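Gecko came home in my suitcase, now what?

tammy_ojo
So I got back from two weeks abroad in December, unzipped my bag in the hallway and a little gecko shot out and went behind the shoe cabinet! Got him into a lunch box with holes in the lid. He looks fine to me, kind of cute. Can I just keep him?

gerritm
Please don't. Call your state wildlife agency, they get these calls. You have no idea what he's carrying.

nemidwood_sem
Eh, I disagree with Gerrit. Someone at my old job in Nemidwood kept one that came in with a crate of plants, and it lived for years. A heat mat, some crickets, done.

gerritm
And was that legal? Some species need papers, Sem. Call first, buy crickets later.

MirjamL
With Gerrit on this one, but she does need to keep him warm tonight. And mist the box a little (a little!!), they lick the drops. 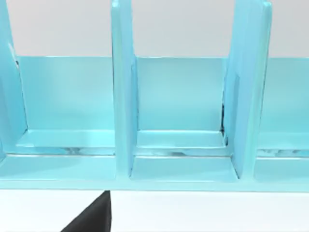 Turquoise Organizer

tammy_ojo
Ok, I called. A very nice lady is picking him up tomorrow morning, and she said no handling until then. I'm a bit sad, I had already named him Vidari.

nemidwood_sem
Still think you could've kept him. Great name though.

MirjamL
Let us know what species he is!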